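Werkstattbuch, Halle Waltow
18. Oktober 2020

Heute wieder am Kombi vom Kunden aus Brullbridge gearbeitet. Beanstandung wie im August: Vibration im Lenkrad beim Bremsen aus höherer Geschwindigkeit, bei normaler Fahrt ist alles ruhig. Damals haben wir nur die Räder gewuchtet, und das war im Rückblick zu wenig.

Probefahrt Richtung Temitbridge und zurück. Das Zittern kommt deutlich ab Tempo 77, darunter merkt man fast nichts. Bremspedal pulsiert leicht mit. Lenkung zieht nicht zur Seite.

Danach auf die Bühne genommen. Radlager vorne links und rechts ohne Spiel, auch kein Geräusch beim Drehen mit der Hand. Traggelenke fest. Querlenkerbuchse hinten rechts hat kleine Risse im Gummi, ist aber noch nicht ausgeschlagen. Bitte beim nächsten Service ansehen, ich habe es auf der Karte notiert.

Scheiben mit der Messuhr geprüft, jeweils mit allen Radmuttern und Distanzscheiben angezogen. Rechts in Ordnung. Links Seitenschlag deutlich über dem Grenzwert. Ich habe die Scheibe um ein Loch versetzt und noch einmal gemessen: der Schlag ist mit der Scheibe gewandert, also ist die Nabe nicht schuld. 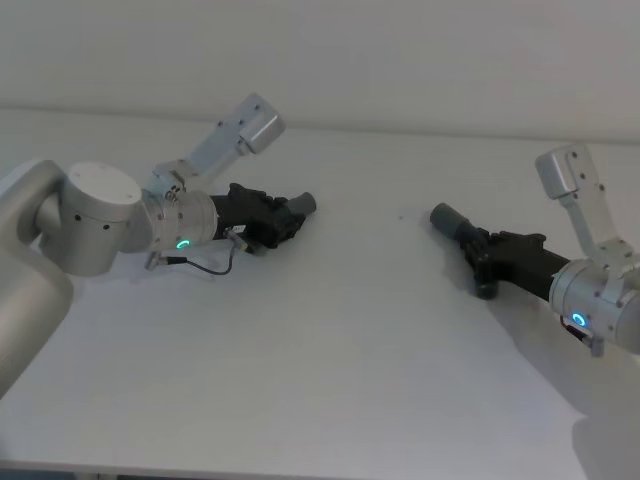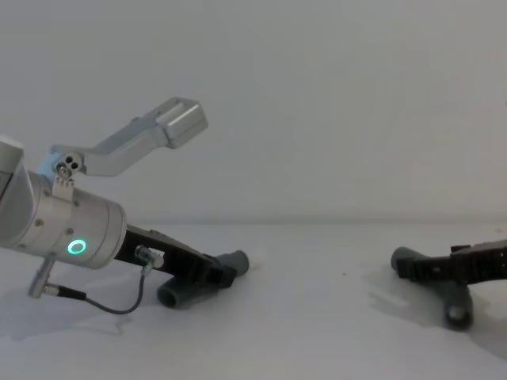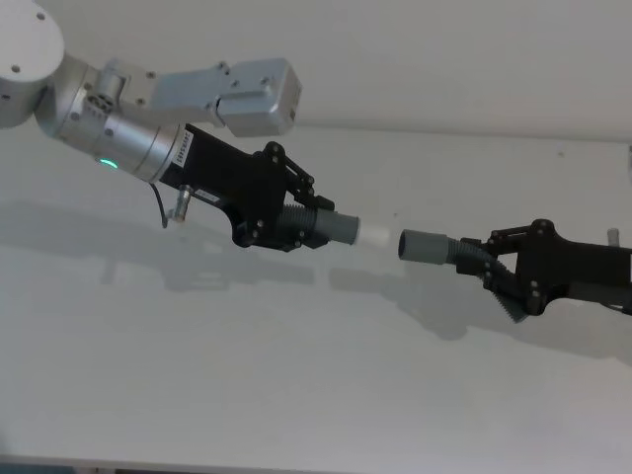 Auf der Nabe war trotzdem Rost, vor allem am Rand der Auflagefläche. Mit Vlies gereinigt, keine Drahtbürste benutzt. Dünn Paste aufgetragen, nur am Zentrierbund und nicht auf der Fläche.

Neue Scheiben und Beläge sind bei Petrenko bestellt, beide Seiten, wie es sich gehört. Der erste Satz, den sie geschickt haben, war der falsche: Lochkreis passt, aber der Topf ist 8 mm zu niedrig. Die Scheibe würde nicht mittig im Sattel laufen. Zurück ins Regal für Retouren gelegt, Lieferschein klebt am Karton. Bitte nicht einbauen, auch wenn es auf den ersten Blick passt!

Führungsbolzen vom Sattel links gingen schwer. Der untere war trocken, die Manschette hatte einen Riss. Vielleicht ist das die eigentliche Ursache, der Belag hat dann immer leicht geschliffen und die Scheibe wurde zu heiß. Reparatursatz für beide Seiten mitbestellt.

Noch offen:
– Bremsflüssigkeit wechseln, Siedepunkt war an der Grenze
– Drehmomentschlüssel, der große: klickt nicht mehr sauber, muss zur Prüfung
– Kunden anrufen und Termin verschieben
– nach dem Einbau 300 km einfahren lassen, keine Vollbremsungen, dann Radmuttern nachziehen

Der Wagen bleibt bis zur Lieferung auf Bühne 8, Räder liegen darunter.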